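3.2 Ofertas por donativo e retenção de ouvintes

O segundo conjunto de dados vem dos registos do programa devocional da Climach, emissora cristã pequena, sinal em FM e podcast. Foram lidas 207 mensagens de agradecimento enviadas por ouvintes que pediram um livro em troca de donativo de qualquer valor. Codificação manual, dois leitores, divergências resolvidas por conversa. Holroyd chama a isto "reciprocidade branda": o recurso não é vendido, mas também não chega sem pedido. Mantemos o termo, com reservas.

Das 207, só 32 referem o montante dado. As restantes falam do livro, do grupo de estudo, da família. O que interessa aqui é a ordem: primeiro o pedido de oração, depois o agradecimento, o dinheiro no fim ou em lado nenhum. Em abril a ordem inverte-se em parte, talvez por causa da campanha da Páscoa, não temos dados para o afirmar.

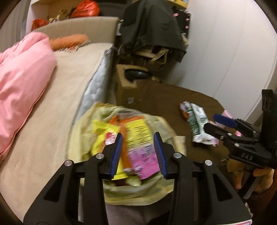
Figura 2. Embalagens de snacks amarrotadas dentro de um saco de plástico amarelo-claro.

Quanto ao formato, o audiolivro aparece menos do que se esperava. Dez mensagens apenas. Na Printon, que distribui os pacotes livro + áudio, a explicação dada foi a idade do público; Kirsty Holroyd discorda e aponta para a dificuldade do codigo de acesso (comunicação pessoal). Parece-nos plausível. Faltaria comparar com a Grarkar, onde o áudio segue em CD, mas os registos de lá são parciais e não distinguem primeiro donativo de donativo repetido. Fica para a secção 4, junto com a questão das paróquias que pedem em nome de varios membros.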